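**Progress report to the Brovero Fund**
Native Breeds Record, Noltville
August 28, 2018

This report covers the second stage of the Lencho Hound project, for which the Fund awarded a grant of £3450. It has been prepared by Dong-geon Cha, project lead, on behalf of the Vendano Kennel Archive.

**Pedigree records**

The breed register opened in 1923 and was kept by hand for most of its life. All surviving volumes have now been copied, and the entries are being matched against the owners' own papers. Two volumes suffered damage to the binding and were sent for repair before copying – the cost was met from the sum set aside for materials. Where a sire is recorded under a kennel name only, the entry has been marked as unconfirmed.

**Health survey**

Forms were sent to every registered owner, and 40 have been returned complete. Hip and eye results are held for most of these dogs. Coat colour was poorly answered, as the old breed standard and the present one use different terms for brindle. A revised question will go out with the next mailing.

**Owners' meeting**

Owners met at the Noltville hall in August to discuss the draft breeding plan. There was broad support for limiting the use of any single stud dog, although several members asked for more time to consider the proposed figure. Lunch was provided within the agreed budget.

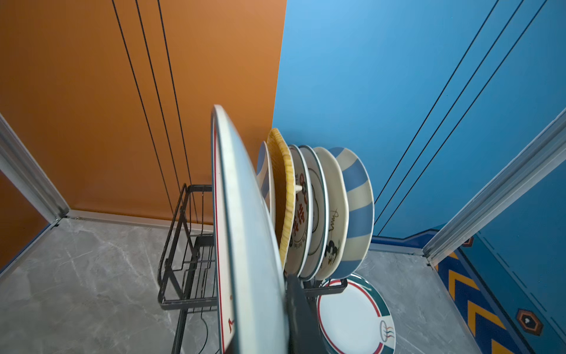 *Plates in the dish rack, Noltville hall kitchen.*

Written comments on the plan are still being received and will be attached to the final report.

**Spending and changes to the programme**

Spending remains within the award. Travel has cost less than planned, and we ask the Fund's permission to move the balance to laboratory fees. The visit to the northern kennels has been put back until the litters there are old enough to be measured.

**Next stage**

The matched pedigrees will be checked by a second reader. Blood samples will then be requested from dogs in the two least represented lines, subject to their owners' written consent.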